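Adora – ficha de datos y plan de adquisición

Versión de la ficha: 19/3/21
Responsable: Anika Blackwood, Unidad de Planificación de Equipamiento, Laboratorio Noltitby

Objeto

La presente ficha acompaña al conjunto Adora, formado por episodios simulados de manipulación bimanual en cocina. Recoge además los criterios con los que el laboratorio decidirá la compra de manos robóticas para la fase física. Se dirige a los grupos usuarios y al servicio de contratación.

Contenido

El conjunto reúne 2,000 episodios, de los cuales 835 han sido revisados manualmente. Los restantes se distribuyen sin revisión y no deben emplearse para comparar ofertas. Las tareas consisten en trasladar alimentos y utensilios entre platos, tablas y cestas.

Presupuesto

La partida aprobada cubre un par de manos, las muñecas correspondientes y la instalación. El mantenimiento se imputa a otro capítulo – véase el anexo económico – y no podrá financiarse con remanentes de la compra. Se reservan 800 euros para fundas y recambios de dedos.

Ofertas

Se han recibido propuestas de Fivis y de Bakker. La de Fivis incluye la formación del personal; la de Bakker la factura aparte. El plazo de entrega máximo admitido es de 8 semanas desde la firma. La resolución está prevista para abril.

Limitaciones

La simulación no reproduce el desgaste de los dedos ni las averías. Los tiempos de ciclo obtenidos no constituyen una previsión de rendimiento y no se aceptarán como justificación de gasto.

Uso

Se autoriza el uso interno y docente. Toda redistribución requiere permiso escrito de la Unidad. 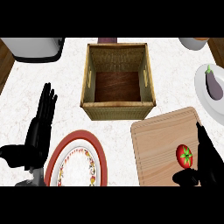

¿Puede pagarse el mantenimiento con lo que sobre de la compra?

El mantenimiento tiene capítulo propio y los remanentes de la compra no pueden destinarse a ese fin.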